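Notes for the Killton evening – blocks on the table

Good evening, and thank you for coming out on a Friday in August when I'm sure the garden was calling. Nazar Tkachenko asked me to talk about play, and I said I'd rather talk about blocks, and he was kind enough to say it was the same thing.

(Pause here, let the latecomers find a chair.)

I grew up with a cookie tin of them. My grandmother kept it on the shelf above the flour, and she brought it down in February when the snow had gone gray and we had all run out of things to say to each other. She would tip the whole lot out on her bread board, and I can still hear that sound – a sort of clatter and roll – and then she would go back to her soup and leave us to it. 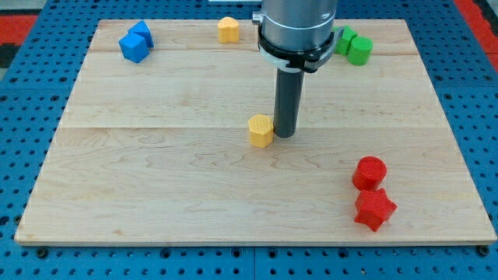

I've come to believe that the surface matters nearly as much as the blocks do. On a rug everything leans and sinks. On pale bare wood, with the planks joined up and the grain running along, a yellow or a blue stands out so clearly that a small child will reach for it before you've said a word. And do mix your shapes! Cubes are lovely for towers, but a six-sided block makes children stop and turn it over, and then they want to know what fits beside it.

(Ask who still has a set at home. Wait for hands, there are always more than you'd think.)

Yaroslav Nazarenko runs the toy shelf at the Harasym library, and he tells me their collection is now over 500 pieces. He washes them himself on Sunday nights, bless him. I asked him which ones go missing and he said the yellow.

Now, I've put two boxes at the back by the coffee. Please take a handful to your table before we go on.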